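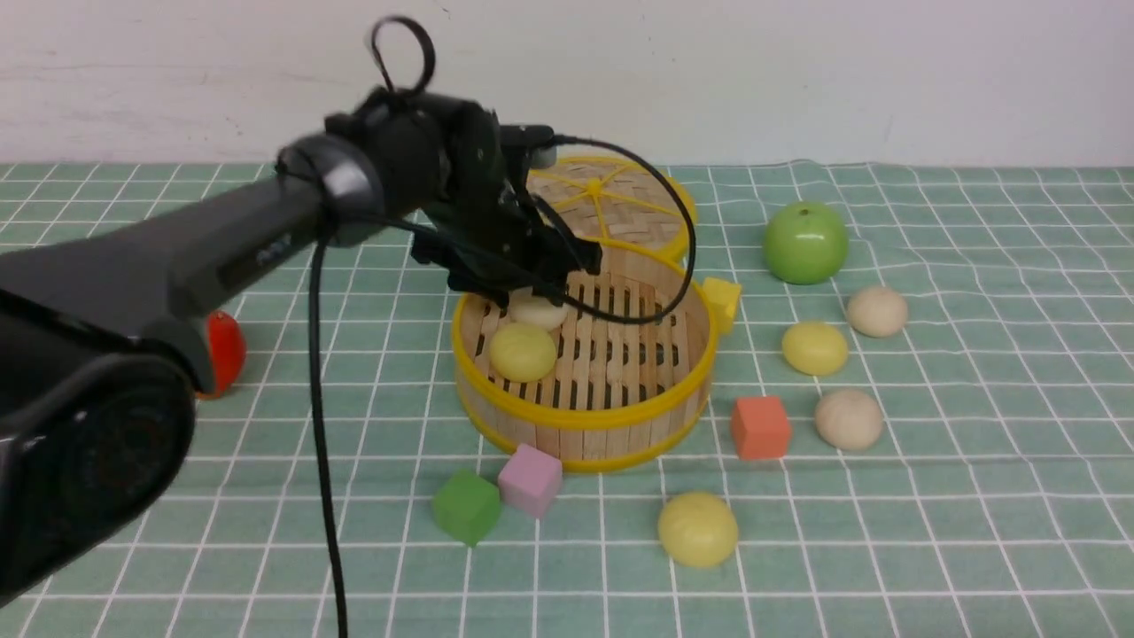
Run 66 and the gripper that let go

So the bun task was going great until run 66, when the left arm stopped dead over the steamer and the gripper just opened. No error, nothing in the log!

I blamed the Baloyi driver first (I always do). Wrong.
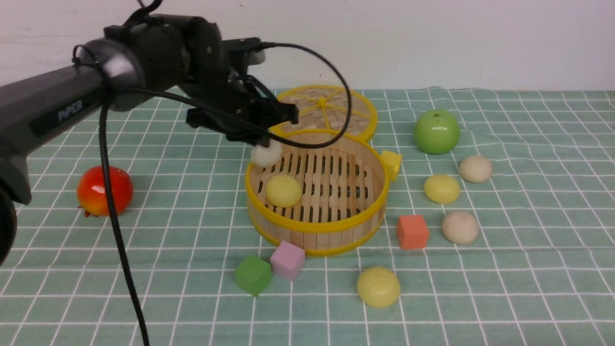

My money is on the cable now. There's a loop of it going up over the gripper and another length hanging straight down across the cloth, and I think one of them tugs the connector at full reach. I've ordered 2 clips from Wistden and kept my hand near the stop button ever since. 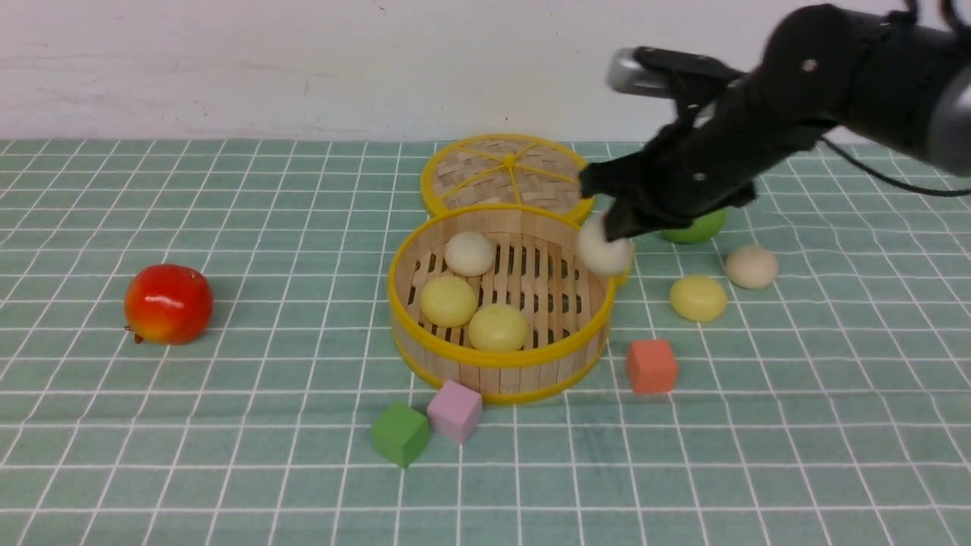
White bun over the rim, other arm.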